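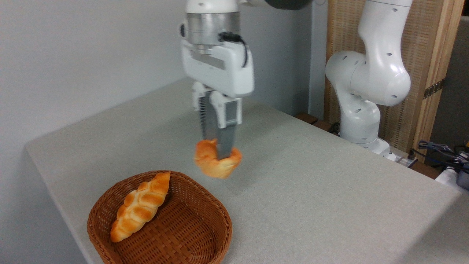 パンの日、つかみ方を自分で選ばせる

検索 キーワードを入力 検索

2021年2月11日

今日はうれしくて、帰りの電車でもう書き始めている。つかむ位置の候補を3つ出して、いちばん自信のあるものを腕に選ばせる方式(チームでは「Hunoler」と呼んでいる)が、やっとパンで走った! 去年の8月に紙の上で考えたときは、正直ここまで素直に動いてくれるとは思っていなかった。

これまでのやり方は、物の輪郭から中心を出して、そこを両側からはさむだけ。箱やコップならそれで十分だった。でもパンは形がばらばらで、ねじってあったり編んであったりすると、中心がくぼみに当たるのか、ふくらみに当たるのか、見る角度で答えが変わってしまう。そこで新しい方式では、指を閉じる幅と、表面の凹凸と、持ち上げたときの傾きの予想を別々に点数にして、最後に足す。足し算だけ! 複雑な学習を重ねる前にまずこれを試そう、と言い出したのはAisling Corriganさんで、私はその場では半信半疑だった(ごめんなさい)。

結果を先に書いておくと、100回やって失敗が13回。古い方式のLozanoは同じ条件でその2倍を超えていたから、数字を見た瞬間に変な声が出た。Aislingさんには「まだ初日だよ」と笑われたけれど、記録ファイルを閉じるときの顔は、どう見てもうれしそうだった。

課題はいつもの「かごとテーブル」。編んだかごに細長いパンがあって、もうひとつの丸っこいほうをつかむ。単純に見えるのに、これがなかなか意地悪なのだ。かごの縁に近いところでは指の通り道が狭くなるし、かごの編み目とパンの焼き色がどちらも茶色っぽいので、境目の推定がふらふらする。明るいグレーの布の上なら輪郭はきれいに出る。だから今日はテーブルの上とかごの近くとで、成績を分けてつけることにした。
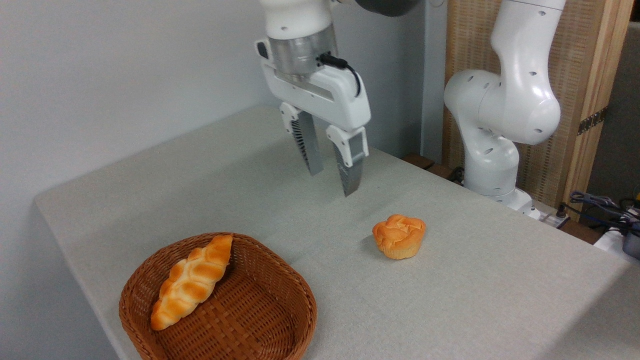
それで、分けて集計してみたら、失敗のほとんどがかごの近くに固まっていた。点数の内訳を追うと、犯人は傾きの予想らしい。細長いパンの端を高く評価しすぎている。端は細いから指の幅としては楽なのだけれど、そこを持てば反対側が下がるに決まっている。人間なら考えもしないことを、式はきちんと間違えてくれる。こういう間違いは見つけると楽しい。重みをひとつ直せば済むのか、長さそのものを式に入れるべきなのか、明日はまずそこから。

もうひとつ気になっているのは、自信の点数と実際の成功がどのくらい合っているか。高い点をつけて失敗した回がいくつかあって、そこだけ動画を見返したい。逆に、低い点なのに平然と持ち上げた回もある。あれは丸くてころんとした形のときに多い気がするが、まだ気がするだけ。ちゃんと表にすること。

夕方、Ollambyの打ち合わせで途中経過を話したら、Metoの班からも「うちの果物の課題で試したい」と言ってもらえた。果物は表面がつるつるしているから、凹凸の点数がほとんど効かないはずで、どうなるのかすごく見てみたい! コードを渡す前に変数名だけは直しておく。今のままだと、ねじりパンのくぼみの深さが「nejineji」になっている。

忘れないように書いておくこと。指を開く幅の初期値を今日の値で保存する。ログの保存先をLozanoのときと分ける。点数の内訳を、棒グラフで毎回出せるようにする。

お腹がすいた。一日じゅうパンのことを考えていたのに、お昼はおにぎりだった。明日はパン屋に寄ってから行く。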